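Feira de trocas de roupa volta ao mercado velho, e desta vez há meias novas

Confesso que já andava com saudades. A feira de trocas de roupa do bairro volta ao mercado velho a 13 de junho de 2019, das dez da manhã até às sete da tarde, e eu já tenho dois sacos prontos à porta de casa (um deles com um casaco que me jurei nunca largar, mas pronto, não me serve há anos). Quem foi à última edição lembra-se da confusão à entrada - uma fila que dava a volta à padaria - e por isso este ano há duas portas, uma para entregar e outra para quem só quer escolher.

A conversa que tive com a Matilde Patrício, que está à frente disto desde o primeiro ano, começou por números, porque ela os traz todos de cabeça. Na edição passada passaram pelas bancas 3571 peças e saíram de lá, com dono novo, todas menos 1023. As que sobraram foram separadas, lavadas na lavandaria Godinho e entregues em instituições do concelho. «As calças de ganga voam», contou-me ela. «O que fica são camisas de homem com o colarinho gasto e vestidos de cerimónia, que toda a gente acha lindos e ninguém leva.»

As regras são quase as mesmas. Cada pessoa pode entregar até 20 peças, limpas e sem buracos, e recebe uma senha por cada uma. Os casacos valem duas senhas, o que me parece justíssimo, e a roupa de bebé continua a não precisar de senha nenhuma. O calçado passa a ter uma banca só para ele, ao fundo, junto às antigas bancas do peixe (já não cheira, prometo!). A loja Gastetti emprestou os charriots e os espelhos, que no ano passado eram só dois e davam direito a discussões muito educadas.

Também há oficina de arranjos. O ateliê Engate leva máquinas de costura e quem quiser pode aprender a subir uma bainha ou a mudar um fecho, em grupos de 12 pessoas, com inscrição feita na própria manhã. Eu inscrevi-me da outra vez e fiz uma bainha tão torta que a levei à minha mãe para desfazer. Mas diverti-me imenso e vou repetir.

A grande novidade é a recolha de meias e roupa interior. Nas trocas nunca se aceitaram, por razões que não preciso de explicar, e todos os anos aparecia alguém das instituições a dizer que era mesmo isso que fazia falta. Agora vai haver um caixote à entrada onde se pode deixar meias novas, ainda na embalagem, de qualquer tamanho. Por cada embalagem dão uma senha extra, e a Matilde pede sobretudo meias de adulto e de algodão, que são as que acabam primeiro. Pode-se ir deixando já esta semana no café Plomix, durante o horário normal, com a vantagem de o café ser bom e a tarte de amêndoa ainda melhor. 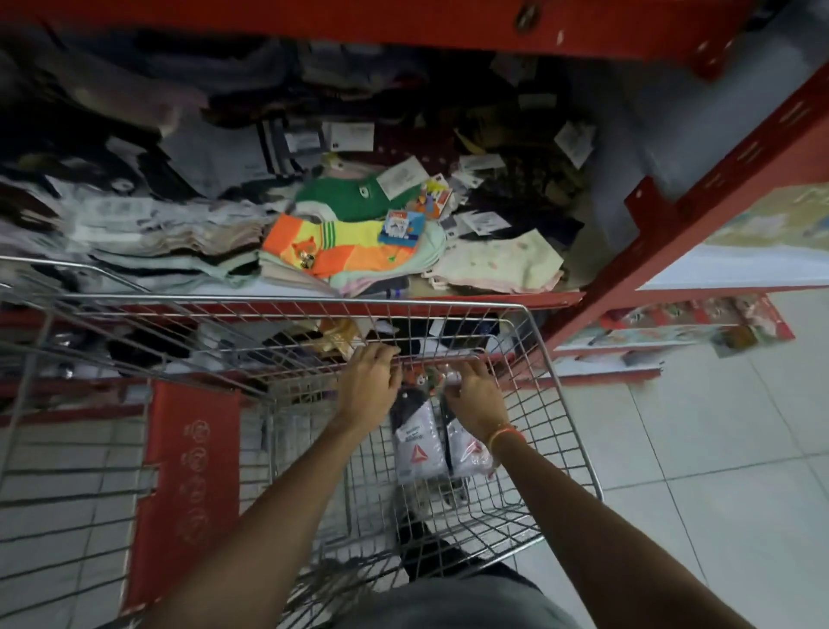
Meias novas, na embalagem: dão direito a uma senha extra.

Quanto a comida, há as bifanas do costume e uma banca de limonada. O estacionamento atrás do mercado vai estar fechado para as descargas, portanto o melhor é ir a pé ou deixar o carro junto ao campo da bola e subir a rua com os sacos, que custa um bocadinho mas faz-se. Aceitam-se entregas até às quatro da tarde e as trocas seguem até ao fecho. As senhas que não forem usadas ficam válidas para a edição de outono, ainda sem data marcada.

A entrada é livre. Se virem um casaco verde-garrafa com botões de madeira, tratem-no bem - foi meu durante muito tempo.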